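Home Explore Messages Log in
Search posts
2 min read

Hamisi Bakilana
I ran the Plikow trail race in May. 1351 feet of climbing, most of it before the first aid station. A few notes for anyone signing up.

1/ Start easy. I had bib 564 and lined up near the back, and I still went out too fast.

2/ Water is on you until the Mollel gate. I drank too little at home and paid for it on the switchbacks.

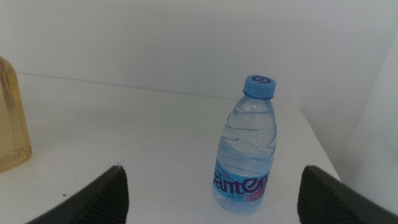 3/ After the gate the trail flattens for 3 miles. Rajitha Jayasinghe passed me there — she had walked every hill and looked fine.

4/ Shoes matter more than poles. The descent is loose gravel.

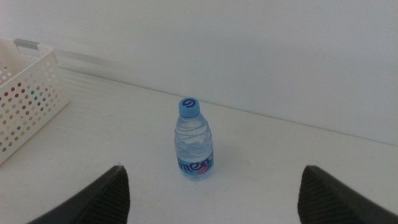 Small bottle, blue cap.

5/ Parking fills up early. Use the Tindarik lot and walk over. Entries are capped at 100 next year, so sign up soon.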